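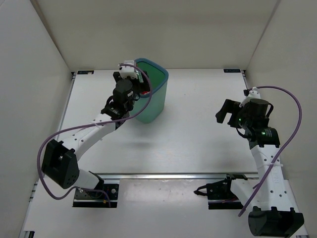 Wynne, March

Our robot club has been sorting odds and ends into a green bin for most of the winter, and a few habits have made our evenings so much calmer that I thought I'd pass them along to anyone else with a pair of arms on the workbench.

Tie the long cable to the forearm, but leave a generous loop at the elbow. Fold the arm up as far as it goes before you snip the tie, or you'll be doing it all again (we did, twice!). Pale ties are easy to find when you need to cut one.

A plain white surface is a joy. Wipe it with a barely damp cloth before each session, and keep mugs on another table altogether – I do mean altogether.

Park the arm you aren't using with its gripper open and well clear of the bin. The students on our Flavari project now do this without being asked, bless them.

Go over the base bolts every 30 runs. We keep a tally on a card by the door, and the card for this term's goal of 1,000 is filling up nicely.

Small parts go in a muffin tin, one kind to a cup, and the tin goes back on the shelf by 9 p.m.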